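4.3 Posting a Developing Story

This section covers breaking news posts in Tulora, from the first alert to the closing update. Desk editors and night editors should read it before their first shift. Section 4.4 covers corrections to stories that are already closed.

Before you start

You need the Desk Editor role. Reporters can draft a developing story but can't release it. If the Release button is gray, ask the Mikilden site administrator to check your role.

To open the story

1. From the Desk menu, select New, then Developing.
2. Enter a headline of no more than 87 characters. Longer headlines are cut on phones.
3. In the Source field, enter the name and rank or title of each person quoted. Enter wire copy under the name of the agency.
4. Set Status to Unconfirmed, One Source, or Confirmed. The status line prints above the first paragraph and can't be hidden.
5. Type the summary. Keep it under 63 words.
6. Select Hold for Second Read.

Note: The second reader must be signed in under a different account. Tulora compares the account names and rejects a match.

Caution: Do not name a hostage, a missing person, or a casualty while the Family Notice box is unchecked. Checking the box records your name and the time in the story log.

To add an update

1. Open the story from the Live list. Do not create a new one.
2. Select Add Update. The new text goes on top and the time is filled in by the system.
3. If the update changes an earlier statement, select the old paragraph and choose Supersede. The old text stays on the page with a line through it.
4. Release the update.

Updates don't need a second read unless the status changes. A change from Unconfirmed to Confirmed always does.

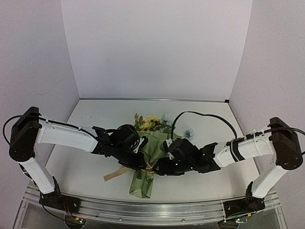
Can an update be deleted after it has been released?
Only the site administrator can remove one, and the removal is written to the story log with a reason. Use Supersede for errors of fact.

Time stamps follow the clock of the newsroom, set under Preferences, Region. When a story takes place in another time zone, write the local time into the text and name the city. Tulora does not convert times inside quotations.

The story log holds 2000 entries. When it is full, the oldest entries move to the Stevside archive, where they can be searched but not edited.

To close the story

1. Check that no paragraph is still marked Unconfirmed.
2. Replace the summary with a full lead.
3. Remove the line "Check back for updates" if it was added by hand. The automatic line goes away on its own.
4. Set Status to Closed and select Release.

Note: A story with no update for 4 hours is flagged in yellow on the Live list. The flag does not close it.

Questions about roles and permissions go to Elínborg Stougaard at the Ketilsson support desk. Report faults in the story log to Chak-lun Tse, and include the story number.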